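In praise of the cold supper

I want to make a case for not cooking in the evening. I don't mean a takeaway, and I don't mean toast over the sink (though I've had some very good toast over the sink). I mean a proper supper, laid out on a table, with plates and forks and something to drink, where every single thing on it is cold or at room temperature and was made hours ago, or the day before, or by somebody at a shop who is better at it than I am.

We have got ourselves into a funny place with hot food. A meal counts if it steams. If it doesn't, it's a snack or a picnic, or a sign that things have gone wrong at home. I grew up believing this completely. Cold food was for Boxing Day and funerals, and both times I ate more than at any other meal of the year and never drew the obvious lesson.

My conversion happened in Wetwood, in a rented house with an oven that took the whole evening to brown a potato. It was February, too, which everyone will tell you is stew weather. After two nights of waiting I gave up and bought what I could: a cold roast chicken, a jar of pickled beetroot, a lump of hard cheese, some celery, a loaf. I boiled eggs on the one ring that worked and let them cool. We sat down at half past six and were still there at nine, picking, cutting another slice, passing the mustard back and forth. I can't remember the last time a lasagne did that for me!

Because that is the real joy of it, the slowness. Hot food is always ticking. Somebody calls up the stairs, somebody else is in the bath, the peas are going wrinkly, and by the time the cook sits down half the table has finished. A cold supper waits for you. It's exactly as good at eight as it was at seven, and some of it is better: potato salad that has had an afternoon to think about its vinegar, lentils dressed while they were warm and then left alone, a rice salad with too many herbs in it.

You do need to be a bit strict. Straight from the fridge is too cold, and it kills the taste of nearly everything, cheese and tomatoes worst of all. I take the cheese and vegetables out well before we eat and leave the meat and anything with mayonnaise until later. You need salt, more than you think, as cold food swallows it. And you need something sharp. At home it's Kassa, the sour cabbage relish they sell by the jar at the market in Sturkville, and I'd put it on anything short of a trifle. Gherkins will do. So will a lemon.

Then there's bread. I'm not going to pretend any old bread will carry this. Buy the best loaf you can, 600 grams or so of something with a crust that fights back, and cut it at the table.

People tell me children won't stand for it. My experience is the opposite. Give a child a plate of stew and you have an argument, but give them a table full of small things they can reach and choose for themselves and they will eat radishes. Radishes! The youngest in our house now asks for Plukness, our made-up word for a supper you pluck at, and will lay the cloth without being told if there's a chance of it.

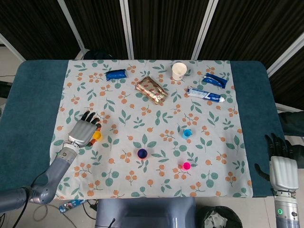 The berry-print cloth, with a small yellow cup.

And lay a cloth, please, even a cheap one. It makes the difference between a meal and a fridge clear-out, and I'm quite serious about it. Ours doesn't need to match anything and nor does the crockery. Plastic cups are fine. So are jam jars.

I know there are nights when only a hot dinner will do. I've come in soaked from the bus stop and wanted soup, and I've had soup, and it was lovely. You can even start a cold supper with a mug of it, and I often do in winter. But most evenings aren't like that. Most evenings we're tired and a little late, and we turn the oven on out of habit, then stand in front of it for an hour when we could be sitting down with the people we cooked for.

Try it once this week. Boil the eggs in the morning, dress some beans, get the good butter out, and leave the oven off.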